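Checking a pick-and-place cell in simulation before it goes on the floor

Applies to: tray loading cells, Beltstead and Zivunen sites
Prepared by: Dušan Vukčević

These steps cover the simulated run that every tray loading job has to pass before a bench is handed over to an arm. Allow a full shift the first time. You need the cell model, the current tray drawing and one person who loads those trays by hand now. Do not start without that person.

1. Set up the cell

Load the bench, pedestal and arm from the Pelta library. Enter the tray at its measured size, taken from a tray in use. Older trays spread at the walls and the drawing does not show it. Place the tray within 600 mm of the base centre line. Beyond that the wrist runs close to its joint limits and cycle times become uneven.

Turn shadows on. The overhead vision tool is trained on these renders, and a model trained on flat lighting will lose small pale parts when the arm passes between them and the lamp.

2. Place the parts

Put a few parts in the tray and leave at least one on the bench beside it. Set the tray at an angle to the bench edge. Operators do not square up a tray before they start, and the program should not depend on it.

3. Check the approach

Set the hover height and step the arm through its approach with the gripper pointing straight down. Save a view from high up and a view from bench level. The high view is used to check reach and the position of the tray. The low view is used to check finger clearance over the tray walls.

Arm over the bench with the orange tray, high view first, then low:
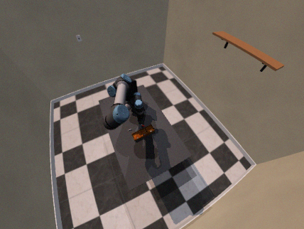
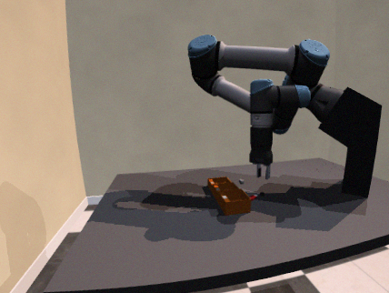
Vukčević, reading the first draft of this page, asked for the manual loader's sign-off to come before the timing run, and remarked that by the time people have a cycle figure in hand they stop listening to anyone who says the tray is in the wrong spot. The order below follows his request.

4. Walk through with the loader

Play the run at half speed with the loader watching. Ask which parts they would pick first, what they do with a damaged one and how often they stop to clear the bench. Write the answers in the job sheet in their words. If the arm has no way of handling a case they describe, list it as a manual task.

5. Timing run

Run 400 cycles without a stop. Log every missed grip and every contact with a tray wall. More than 3 wall contacts is a fail. Go back to step 3 and raise the hover height by 5 mm.

6. Write up the job change

Attach a one-page note on what happens to the loader's work. It must state:

Which tasks move to the arm
Which tasks stay manual, including those listed in step 4
Who clears a stopped cell, and whether they have been trained to do it
Any change to pay grade, shift pattern or break cover

At the Vasić line in May, the note was left until after the cell was running. Loaders were clearing jams with no training record and no change of grade, and the cell was shut down until both were sorted out. A job sheet with no note attached will be returned.

7. Release

File the job sheet, both views and the cycle log together. The bench stays manual until the site lead has signed all of them.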